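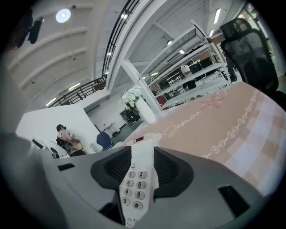 Hard plastic handsets are a good way to find out which gripper pads you like. I had two sets to compare this month, the smooth Clomix ones that came with our handheld grippers and a ribbed black rubber set that Masaru Morikawa ordered from Gastholm. The job was the same for both: lift the handset off a desk phone, hold it up, put it back.

The smooth pads were fine on boxes and cups. On the phone they let the handset roll as soon as I lifted it by one end, and I ended up squeezing harder than I wanted to. The ribbed pads hold it across the keypad with less pressure. They do cover some of the buttons, so anyone wanting to label which key is which will lose a column.

Masaru prefers the smooth ones for thin things like cards, and I agree with him there. We did 16 lifts with each set and I'd keep the ribbed pads on for anything with a curved back.

Two hands helped more than the change of rubber. With one gripper by the body of the phone and the other on the handset, the cord stopped dragging the whole thing sideways. 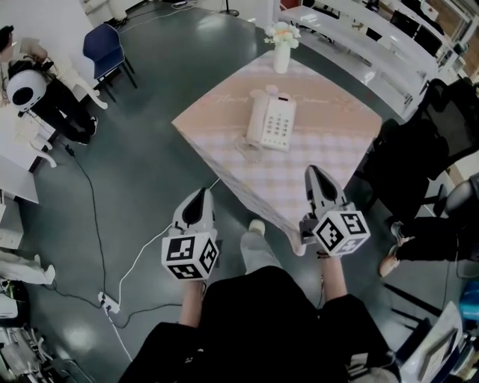 Markers and cameras

Both grippers carry a marker cube, and I left these alone while swapping pads. The tracking was good until I turned my wrists inward and one cube hid the other. Kaede Uchida suggested keeping my elbows a bit wider, and I had fewer dropouts after that.

I still have to compare the wrist camera with the head one. The wrist view is very wide and bends anything straight near the sides, but it shows the pads closing, and I use it most. The recordings are on the Kawaguchi drive, folder 443, if anyone in the group wants them.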